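Housekeeping Practice, Unit 3: Setting Out Toiletries
Brirnness Training Centre
Tutor: Muthoni Temba

Before the session
Read the linen notes from Unit 2. Bring your apron and a pencil. Zawadi Nyamweya will take the second half of the session, in the Kombo room. The session lasts 90 minutes with no break.

What the unit covers
Guests use the small things in a bathroom more than anything else in it, and they notice when these are missing or badly placed. In this unit you will learn to sort toiletries, check them and put them into a basket for the washstand. The same method is used for a shelf in a family home, so it will be useful to those of you going into domestic work as well.

Clearing the surface
Start with a clean table. A white or pale top is best for this work, as crumbs, hairs and spilt powder show up on it. Wipe it with a damp cloth, then a dry one. Put the basket at a far corner and keep the middle of the table for sorting. Items go on the table first and into the basket only after they have been checked.

Checking boxed items
Take boxed items one at a time. Look at both end flaps. A flap that has been opened and pushed back usually has a soft crease along the fold. Feel the weight of the box, and put any doubtful one on the returns tray. Do not open a sealed box to check what is inside.

Supplies come from several countries and the main wording may not be in English. Learn to know a product by its brand name and colours as well as by its label. The Darlie toothpaste box, for instance, has its name in English letters and in Chinese characters on a green band, with blue above. If you can't tell what a product is, ask. Hand cream and toothpaste have been mixed up before now. 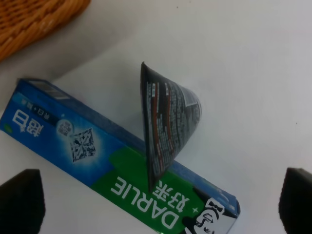 Filling the basket
Woven baskets need a liner if they are to hold anything that might leak. Fold the cloth so that the hem lies underneath.
Tall bottles go at the back.
Boxes go along one side, name facing out and the right way up.
Soap goes at the front, wrapped.
Toothbrushes go in last, on top, in their packets.
Leave enough room for a hand to get in. An overfilled basket tips when the first thing is taken out.

Recording stock
Write each item on the Storon sheet as it goes in. Use one line per product and do not use ditto marks. Returns are written on the back of the sheet.

Practical task
Work in pairs. Each pair prepares 2 baskets, one for a single room and one for a family room, and then checks the baskets of the next pair. Note any faults on their sheet and initial it.

For September
Unit 4 is on towels and bath mats. Please read the Trunard laundry leaflet beforehand.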